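Vollutix moves clients to quarterly sales tax reconciliation

Vollutix, the Unley bookkeeping and tax firm, will reconcile sales tax accounts every quarter for all of its small business clients starting in November. Until now the firm checked most of these accounts once a year, when the income tax return was prepared.

The change applies to 1163 client accounts. Businesses that already file monthly sales tax returns will see little difference, as their ledgers are closed each month. Annual and semiannual filers will be asked to send bank statements, point-of-sale summaries and exemption certificates within 23 days of the end of each quarter.

Gert Radebe, who runs the compliance desk, said the annual check left too many errors sitting in the books. "A wrong tax code on one product line repeats on every invoice," he said. "If we find it in the first quarter, we correct one quarter. If we find it at year end, we amend the whole year and the client pays interest on it."

The most common errors fall under 3 headings, according to a notice sent to clients: taxable items coded as exempt, use tax not accrued on out-of-state purchases, and tax collected but posted to revenue. The last of these overstates income as well as understating the liability, so it affects both returns.

Use tax is the weak point for clients that buy equipment from sellers who do not charge sales tax. The buyer owes the tax at the rate where the item is used, and the entry has to be made by hand in most ledger packages. Small labs, dental offices and repair shops will be asked for copies of purchase invoices as well as bank records. 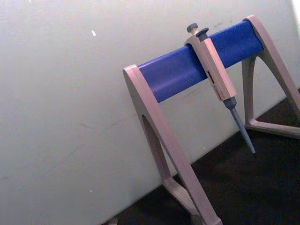 A pipette stand with a blue crossbar. Lab equipment bought without sales tax may be subject to use tax.

Reconciliations will be run in Drirkeser, the ledger software the firm adopted last year. It compares tax collected by code against gross sales and lists any account where the 2 figures do not agree -- rounding differences are ignored. A preparer then reviews each item on the list before an adjustment is posted.

Fees for the current engagement year stay the same. Thandeka Baloyi, a senior preparer, said new engagement letters will show reconciliation as a separate line, with the price set by the number of filing locations. Clients with a single location can still choose the annual check, but must confirm the choice in writing.

Document requests for the first quarter under the new schedule will go out through the client portal.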